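9 Aug 2024

The arm stopped again, 153 picks into the Kastus run. Same fault as in Nurnau: it went for the paintbrush, closed too low and threw a force error. The log calls this "recovered." I had to walk over and clear it by hand, so I don't know what they think recovered means.
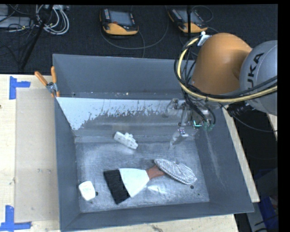

The new software was supposed to fix exactly this. We were promised 2,000 picks without a stop. I'll believe it when I see it. What bothers me more is the restart, which fired 4 seconds after I cleared the fault, with no prompt. My hand was barely out of the bin. I've written it up and I'm leaving the power off tonight.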